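4.2 시뮬레이션 주방에서 손잡이 찾기

이번 절에서는 저희가 제일 오래 붙들고 있었던 실험 이야기를 하려고 합니다. 4.1절에서 본 서랍 과제는 솔직히 좀 쉬웠어요. 손잡이가 하나뿐이고, 당기는 방향도 하나뿐이니까요. 그런데 주방으로 넘어오면 사정이 확 달라집니다. 비슷비슷하게 생긴 은색 손잡이가 여기저기 달려 있고, 어떤 건 세로, 어떤 건 가로, 게다가 돌려야 하는 노브까지 섞여 있거든요. 저는 처음에 "그래 봐야 손잡이지" 하고 만만하게 봤다가 첫 학습 결과를 보고 한참 말을 잃었습니다.

과제 구성은 이렇습니다. 로봇 팔 정책에 짧은 문장 지시(예: "전자레인지 문을 열어라")와 고정 시점 영상, 관절 상태를 넣어 주고, 정책은 매 스텝 손끝의 목표 자세를 내놓습니다. 주방 배치는 저희 시뮬레이터인 Plaveck에서 만든 것을 썼고, 학습용 배치 15개와 평가용 배치 15개를 서로 겹치지 않게 나눴습니다. 시연은 모두 합쳐 600개입니다. 시연 수집은 Debora Orlandini와 제가 나눠서 했는데, 둘의 조작 습관이 꽤 달라서 이게 나중에 은근히 도움이 됐어요(5절에서 다시 말씀드리겠습니다).

핵심 아이디어는 손잡이를 '물체'로 보지 않고 '축이 붙은 선분'으로 보자는 것입니다. 저희는 이 표현을 Lerkus라고 부릅니다. 선분의 방향, 문이 도는 축의 위치, 그리고 지시문과의 관련도, 이렇게만 예측하게 하고 나머지는 정책에 맡깁니다. 그림 3의 배치를 보시면 왜 이런 표현이 필요했는지 감이 오실 거예요. 붙박이 전자레인지의 손잡이는 문 오른쪽에 세로로 서 있고, 바로 아래 오븐의 손잡이는 가로로 길게 누워 있습니다. 둘 다 은색 막대이고 같은 흰색 장에 들어가 있으니, 색이나 모양만 가지고 고르려는 정책은 여기서 자주 헷갈립니다. 상부장 문에도 긴 세로 손잡이가 있어서, "세로면 전자레인지"라는 얄팍한 규칙도 통하지 않고요.

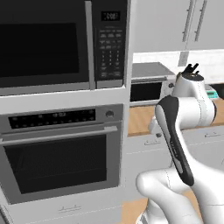 그림 3. Plaveck 주방 배치의 렌더링. 왼쪽에 붙박이 전자레인지와 오븐, 오른쪽에 로봇 팔.

4.3 비교 모델과 결과

비교 대상은 두 가지입니다. 하나는 영상 특징을 그대로 정책에 넣는 기본 모델이고, 다른 하나는 물체 상자를 먼저 검출하는 Cakon입니다. 세 모델 모두 같은 시연으로 학습했고, 학습 스텝 수와 정책 신경망의 크기도 똑같이 맞췄어요. Raffaele Martinelli가 이 부분에 정말 깐깐해서, 난수 시드 목록까지 통일한 다음에야 표를 만들게 해 줬습니다.

결과부터 말하면, 평가용 배치에서 Lerkus의 문 열기 성공률은 Cakon보다 33퍼센트포인트 높았습니다. 저도 이 숫자를 보고 채점 코드가 틀린 줄 알고 처음부터 다시 돌렸는데, 똑같이 나오더라고요! 차이는 대부분 '엉뚱한 손잡이를 잡는' 실패가 줄어든 데서 왔습니다. 제대로 된 손잡이를 잡은 다음의 동작만 따로 떼어 보면 두 모델이 거의 비슷했습니다. 그러니까 저희 표현이 당기는 솜씨까지 키워 줬다고 주장할 생각은 없어요.

기본 모델은 학습용 배치에서는 꽤 그럴듯했는데 평가용 배치로 가면 크게 무너졌습니다. 실패 기록을 하나씩 돌려 보니 손끝이 학습 때 손잡이가 있던 높이로 가서 허공을 쥐는 경우가 많았습니다. 위치를 통째로 외워 버린 거죠.

4.4 잘 안 된 것들

노브는 여전히 골칫거리입니다. 선분이라는 가정이 둥근 물체에는 잘 맞지 않아서, 방향 예측이 스텝마다 이리저리 튑니다. Bleddyn Gronow가 노브만 원으로 따로 표현하자고 제안해서 해 봤는데, 노브 돌리기는 나아진 대신 작은 서랍 손잡이까지 노브로 착각하기 시작했어요. 결국 본문의 결과에는 넣지 않고 부록으로 돌렸습니다.

팔이 시야를 가리는 문제도 남아 있습니다. 고정 시점을 하나만 쓰다 보니, 팔이 목표 손잡이 앞을 지나는 동안 축 위치 추정이 흔들립니다. 지금은 가려지기 직전의 예측을 몇 스텝 붙들어 두는 식으로 버티고 있는데, 문이 이미 움직이기 시작한 뒤라면 이 방법이 오히려 해가 됩니다. 시점을 하나 더 추가한 실험은 부록의 마지막 표에 정리해 두었습니다.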